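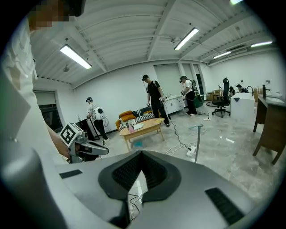 A hand-held gripper with its marker cube, during the Goltport comparison.

The Goltport gripper comparison was a side-by-side trial of hand-held robot grippers held at Goltport over the course of one September. It set two designs, the Situra and the Jilo, against each other on the same household chores, and it is remembered fondly by people who work with such tools, partly for its results and partly for the great patience with which the small things were written down.

Background

A hand-held gripper has the jaws of a robot hand and a grip for a human one. A person carries it through a task, the movement is recorded, and the recording is later used to teach an arm to do something similar. By the time of the comparison there were a good many designs to choose from, and most had been tried only by the people who built them. The Horrocks workshop, which had bought both the Situra and the Jilo for its own use, wanted to know which one a person could hold through a long afternoon without coming to dislike it, and it offered to lend its pairs and write up whatever came of the lending.

Method

The trial was run in a furnished room instead of at a bench, on the sensible grounds that a sofa and a low table ask more of a wrist than a row of blocks does. Each operator worked with a pair of grippers, one in each hand, and went through picking up, setting down, handing over and tidying away. Each design was given 100 planned runs. With repeats and the runs that had to be thrown out, the log came to 461 entries, every one of them with a written note, and some of those notes go on for quite a while.

Position was followed by means of square black-and-white markers printed on a cube on top of the gripper. A cube shows more than one face at a time, so a turn of the wrist that hides one marker will usually bring another into view – a comfort when reaching under furniture. Operators were asked to start each run with both cubes in sight and to keep their sleeves clear of them.

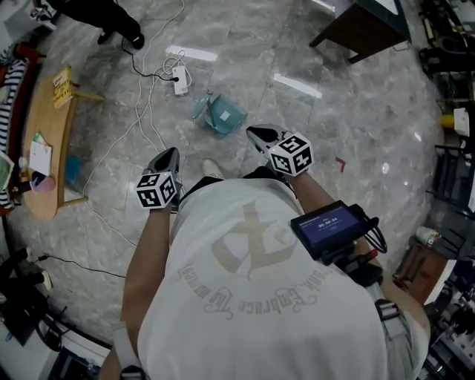
One operator remarked afterward that the jaws had been the easy part to get used to, and that what really took learning was remembering there was a cube on top of each hand, especially when the two hands came close together. The same operator asked for a lower cube on any later version, even at the price of a smaller marker.

Results

The Jilo did better with small and light objects, and operators called its trigger gentle, though several felt that it gave them too little sense of how hard they were squeezing. The Situra was the steadier of the two on anything with a handle. It was also heavier, and the notes on it grow noticeably shorter toward four in the afternoon. Of the runs thrown out, 26 were lost to markers passing out of view, and these were shared fairly evenly between the designs.

The Horrocks report stopped short of naming a winner. It recommended the Jilo for table work and the Situra for the floor, and it suggested, rather kindly, that anyone buying either should borrow it for a day first.

See also: Fiducial marker; Parallel-jaw gripper; Teaching by demonstration

Contact the editors | © Article contributors | Back to top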